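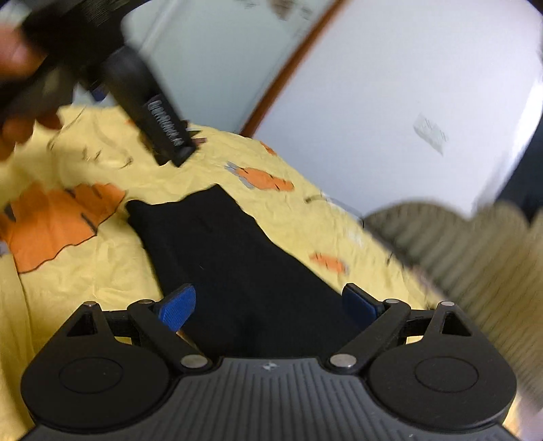 black one, folded, on the yellow sheet

Washing black clothes without the fade
Posted by liis_r, October, 7:40 pm

ok so I give up. Every black thing I own goes gray after maybe a month. Cold wash, inside out, cheap liquid from Pliridier. What am I doing wrong?? Tees mostly, 100% cotton. Don't want to buy new stuff every fall

triin.g
Less soap. Half the cap. The gray is leftover detergent half the time, run one load with none and see what color the water is.

Dace B
Disagree, soap isn't it. It's the dryer. Hang everything, in the shade. I stopped using mine two winters ago and my work pants still look decent

triin.g
Hanging does nothing for buildup tho. I hang mine too and they went chalky untill I cut the soap

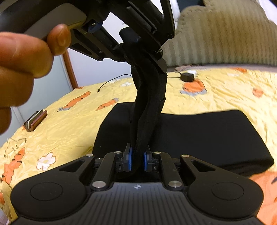
riet_v
also spin speed. My old Inolitz was stuck at 1,400 or whatever the top one is and it chewed everything. Go low, short cycle. And don't cram the drum

liis_r
so no dryer, half cap, low spin. what about vinegar? my aunt swears by it

Agnese S.
Vinegar is fine for smell. Won't save color. Dye it once a year, big pot, salt, done. Did 95% cotton leggings last spring and they came out great, the stitching stayed gray because it's polyester

Dace B
Dyeing every year is nuts, just dry them right

Agnese S.
takes an evening. cheaper than new jeans

riet_v
don't do it in the machine if you rent!! ask me how I know. pink towels for weeks, well, purple

liis_r
lol ok. trying the no soap load tonight, will post the water color

triin.g
Bet it's foamy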